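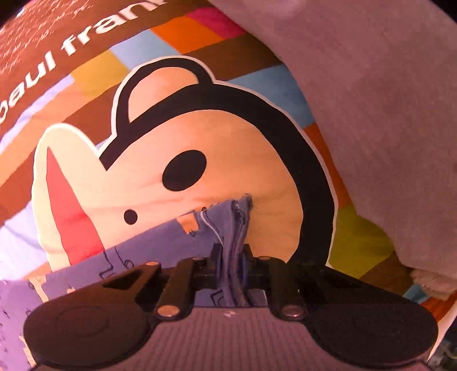

Is a hand-held gripper good enough for soft things like clothes and bedding, or do you need a proper arm for that?

A hand-held one is good enough for learning how cloth wants to be picked up, and for recording plenty of examples of it, but you will want an arm sooner or later if you mean the job to be done without you. I've now spent a good while with the Verana hand gripper and a fair bit of time with its nearest rival, the Morgan, and what follows is my rather rambling opinion of the pair of them, with a word about the Hatard controller at the end for those who are thinking of going further.

I should say first that I came to the Verana after a long and slightly sulky spell with a suction tool, which was lovely on boxes and hopeless on anything with a weave. Jaws are the thing for fabric. The Verana has two black ones, carried on a pair of black finger arms that mirror each other, and they come together on a fold of cloth very much as your finger and thumb would. My favourite test for any gripper is a seam. A flat bit of cotton tells you little, but a seam is thick in one place and thin right beside it, and poor jaws will either skate off the ridge or gather up half the garment along with it. On a blue piece with doodles printed all over it the Verana drew the seam up into a neat standing fold and pinched it there, which is exactly what I was hoping for (I may have said "oh, well done" out loud to a tool).

Bedding is the other half of my testing, and I do recommend it to anybody comparing these things. A loud printed bedspread, ours has an enormous cartoon monkey face on it, is a marvellous background for finding out whether your camera and your software can tell one cloth from another. Plain white sheets flatter everything. Put a blue bit of fabric down over big blocks of orange and pink and ochre, with a fluffy white fringe somewhere near by and something soft and lavender-grey lying over the top, and you will soon learn what your kit is made of! Mine lost track of the edges more often than I'd have liked at first, and I did have to go back and sort out the exposure settings, but after that it settled down nicely.

Now for the feel of it. The Verana is pleasant to hold for short stretches and a bit of a lump for long ones. I found that my wrist began to complain well before I had finished a basket of washing, and I took to doing the smaller things first and the duvet covers after a cup of tea. The squeeze is smooth all the way through, with none of that sticky patch near the end of travel that the older Morgan is known for. You can ease off by a hair and let the cloth slip just a little, which sounds like nothing much until you are trying to straighten a pillowcase and need precisely that.

The Morgan is lighter, and I'd be fibbing if I said I didn't miss that. It also opens wider, so towels are easier. Where it falls down for me is at the tips, which are too broad and too soft to get under a hem, and I spent far too much of my time nudging at edges like somebody trying to turn the page of a new Bible. If your work is mostly bottles and mugs I would happily send you to the Morgan instead, and you would save a little money too.

I kept a tally over the whole trial, since I am that sort of person. With the Verana I made 3,974 grasps on cloth of one kind or another, and 786 of those I marked as poor, by which I mean that the jaws missed, or slipped, or brought up a second layer that I hadn't asked for. Most of the poor ones came early on, and a good many were thin lining fabric, which is a misery for every gripper I have ever tried. I didn't keep such a careful count with the Morgan, so I shan't pretend to give you a fair number for it, only my impression, and my impression is that it was worse on hems and better on towels.

A few grumbles. The pivots want checking more often than the booklet lets on, and I'd get into the habit of doing it every 300 grasps or so you will find the jaws meeting a touch off centre. Lint gets into everything. The carrying case is a nonsense, far too tight, and I gave up on it and went back to an old shoe box lined with a tea towel.

As for the Hatard controller, I've only had it running with an arm for a short time, so please take this as a first impression. Setting it up took me 2 evenings, one of which was entirely my own fault. It moves more gently than I expected, and it copes well with slow, fiddly lifts. It does not care for being hurried. I have the Hindomier wrist camera on order to go with it, and that should be here in January, so I'll add a few lines underneath once I've had a proper go.

Verana hand gripper: four stars out of five, and it would be four and a half with a better case.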